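Priit Lapiņa
Januar 2020

1/ Thread zum Einlaufen und Verdrehen von Baumwolljersey. Anlass: 48 T-Shirts aus dem Bestand der Werkstatt Turevar, fünf Waschgänge, jedes Mal vermessen. Wer nur die Waschtemperatur wissen will, springt zu 9.

2/ Material: Single Jersey, Nennflächengewicht 142 g/m², überwiegend grau meliert, Lieferant Estitz. Melange entsteht in der Regel in der Flocke: gefärbte und ungefärbte Fasern werden vor dem Spinnen gemischt. Für die Maßhaltigkeit ist das zweitrangig, beim Anzeichnen von Messpunkten stört es. Bleistift verschwindet in der Melange. Ich markiere mit Nähgarn.

3/ Vor der ersten Messung mindestens vier Stunden flach und ohne Zug auslegen. Falten mit der flachen Hand zur Kante streichen, nie am Saum ziehen. Jersey gibt in der Breite leicht nach, und was man beim Auslegen hineinzieht, misst man hinterher als Schrumpf. 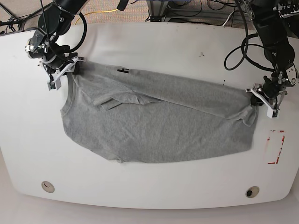

4/ MESSPUNKTE
Länge: Schulterpunkt am Halsausschnitt bis Saum. Breite: unter dem Armloch, Naht zu Naht. Dazu ein Quadrat aus vier Garnmarken mitten auf der Vorderseite, weil die Nähte ein eigenes Verhalten haben und die Fläche sonst verfälschen.

5/ Zwei Effekte, die ständig durcheinandergeworfen werden:
a) Relaxationsschrumpf. Die Ware wurde beim Ausrüsten längs gezogen, die Spannung löst sich in der Nässe.
b) Spiralität. Das Restdrehmoment des Einfachgarns kippt die Maschen, die Seitennaht wandert nach vorn.
a) ist nach drei Wäschen weitgehend durch. b) kann danach noch zunehmen.

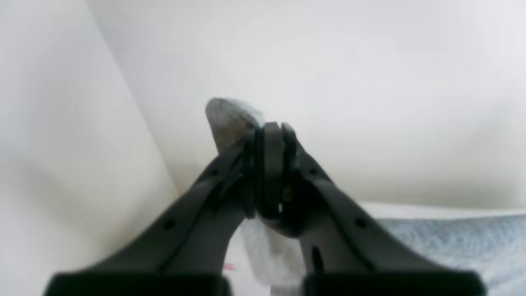
617 Wörter · 3 Min. Lesezeit

6/ Zur Spiralität: Gemessen wird der Winkel zwischen Maschenstäbchen und der Senkrechten zur Maschenreihe. Am fertigen Shirt reicht ersatzweise der Versatz der Seitennaht am Saum, geteilt durch die Nahtlänge. Der Wert ist gröber, dafür muss man keine Maschenstäbchen unter der Lupe verfolgen.

7/ Zwirn statt Einfachgarn senkt das Problem deutlich und kostet entsprechend. Rippware und Interlock sind ausgeglichener, fallen aber schwerer. Bei Rundstrickmaschinen mit vielen Systemen kommt der Reihenversatz pro Umdrehung dazu. Je nach Drehrichtung von Garn und Maschine addieren sich beide Anteile oder heben sich teilweise auf.
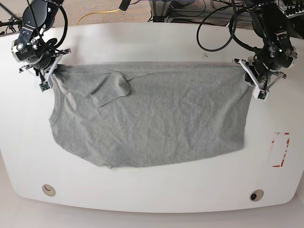
Die Drehrichtung steht auf keinem Etikett. Estitz konnte sie auf Nachfrage für die Partie vom vergangenen März nennen (Z-Draht), für die ältere nicht. Ich habe beide Partien deshalb getrennt ausgewertet.

8/ Ergebnis ältere Partie: Länge im Mittel minus 6,2 %, Breite minus 1,8 %. Neuere Partie: minus 4,1 % und minus 2,0 %. Nahtversatz bei der älteren ebenfalls größer. Die Streuung innerhalb der Partie ist klein, die zwischen den Partien groß. Wer ein einzelnes Shirt testet, testet die Partie.

9/ Temperatur: Zwischen 30 und 40 Grad finde ich in diesen Daten keinen belastbaren Unterschied. Der Trockner macht den Unterschied. Mechanik plus Wärme bei sinkender Restfeuchte verdichtet das Maschenbild, Leinentrocknung lässt einen guten Teil davon aus. Trommelprogramm bei mir: 83 Minuten, voll durchgetrocknet.

10/ Rohdaten: 617 Zeilen, CSV, Semikolon als Trenner. Leere Felder sind Messungen, bei denen eine Garnmarke ausgefallen ist. Bitte nicht mit null auffüllen, das ist mir beim ersten Durchlauf selbst passiert.

11/ Nachfrage aus Birkness, ob das auf Sweatware übertragbar ist: teilweise. Futterware hat einen zusätzlichen Faden auf der Rückseite, der anders schrumpft als der Grund.
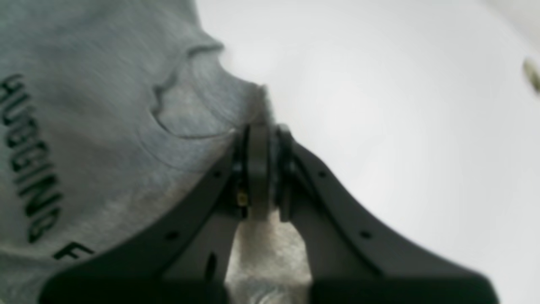

12/ Bedruckte Ware gehört in eine eigene Auswertung. Eine geschlossene Farbschicht sperrt die Maschen örtlich, die Fläche daneben läuft normal ein, und am Rand des Drucks bilden sich kleine Wellen. Große Schriftzüge verteilen das Problem über viele kurze Kanten. Bei fetten schwarzen Versalien wie dem HUGGING auf dem hellgrauen Stück setze ich die Garnmarken nur in die unbedruckte Fläche und halte drei Zentimeter Abstand zum nächsten Buchstaben. Messungen quer über den Druck notiere ich separat und mittele sie nicht ein.

13/ Offen: Einfluss der Wasserhärte. Die Wäschen liefen alle mit demselben Leitungswasser, dazu sagen die Daten also nichts. Zweite Reihe mit enthärtetem Wasser ist geplant, gleiche Trommel, gleiches Waschmittel, neue Partie.

14/ Korrektur zu 4: Bei Shirts ohne Seitennaht (Schlauchware) die Breite von Bruchkante zu Bruchkante messen und die Kante vorher mit Garn markieren. Nach der Wäsche liegt der Bruch woanders.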